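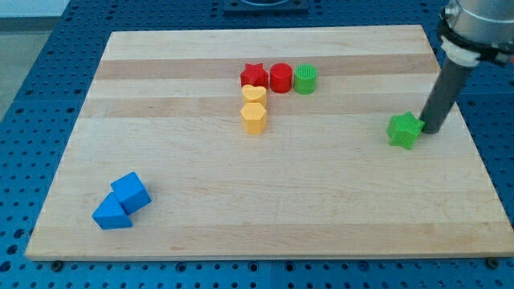
4 min read

January 9, 2020

So I finally bought a monopod. I know, I know, I spent most of last year telling anyone who'd listen that a monopod was just a tripod with two legs missing, and Pylyp Boiko has already reminded me of this twice (thanks, Pylyp). But my old camera bag is heavy, my left shoulder is what it is, and after the bird walk at Wastcombe in the fall I couldn't face another season of hauling the big tripod up and down those steps.

The one I ended up with is a Plitel, four sections, twist locks, with a little rubber foot that screws back to show a spike. I paid 80 dollars for it used. It came in a padded envelope with the wrist strap already on and somebody's initials scratched into the bottom section, PK or maybe RK. I sort of like that.

First impression: it's light! I put it on the kitchen scale and got 358 grams without a head, and that's less than the lens I mostly use with it. I'd been looking at a Bilyk too, a nicer thing in every way, with flip locks and a foam grip that goes a good way down. But the Bilyk doesn't pack down short enough to go inside my bag and I hate having things strapped to the outside. They catch on bus doors. They catch on people.

Anyway, I took it out to the reservoir three mornings running over the holidays. The first morning was pretty bad. I had it set too tall, so I was sort of reaching up to the viewfinder on my toes, and I swayed all over the place and came home with a card full of soft ducks. I was ready to put it right back up for sale.

Then I called Stefaniia Pasichnyk, who shoots a lot of field hockey and has used one for years, and she asked how I was standing. I said, well, standing. She told me to set the foot out in front of me, a bit more than a shoe length ahead, and lean into it, with my own feet apart behind it. Strap around the wrist, hand up high near the camera, and push down a little. Elbows in. It felt silly in my living room and I knocked a coaster off the table.

Next morning, much better. I was shooting at 1/100 with the long zoom most of the way out, and I'd say more than half of them were sharp enough that I was happy. Without the monopod I don't even try that. I got a heron doing absolutely nothing for a very long time, and one nice frame of a coot with its foot up (have you ever really looked at a coot's feet? They're ridiculous).

A few things I wish I'd known before buying:

You do want some kind of head on it. I started with the camera screwed straight on, and that's fine until you want to turn it for a vertical shot, and then you're tipping the whole pole sideways like you're rowing a boat. If your lens has a tripod collar you can get away without one. Mine doesn't. I've put a small tilt head on for now, a Brinska, and it does the job, although the knob is on the side where my cheek wants to be.

Twist locks and gloves are not friends. I can undo them, but I can't tell if I've done them up. Twice the bottom section slid slowly in while I was looking through the camera, and I thought I was sinking into the mud.

Stabilization: I leave mine on. I've read people arguing both ways and tried a handful each way off the footbridge, and the ones with it on looked better to me. Your lens may be different.

And it's no good at all for the stuff I do at dusk. I tried a half second off the jetty, bracing against the rail and holding my breath, and every light across the water came out as a little worm. The tripod isn't going anywhere, then. It'll just live in the trunk of the car for evenings, and the monopod can have the mornings.

I haven't tried it for video yet. Stefaniia says it makes panning much easier if you have a fluid head, but the one she likes costs over 600 dollars and I'm going to pretend I didn't hear that.

We're planning on Wastcombe again in February if the path is open. Pylyp wants to do the full loop this time, past the upper hide and back along the wall, and I've said yes on the condition that he carries the thermos. I still need a new rubber foot before then because the old one has a split in it and picks up gravel. If you know where to get just the foot, without having to buy the whole bottom section, please leave me a comment!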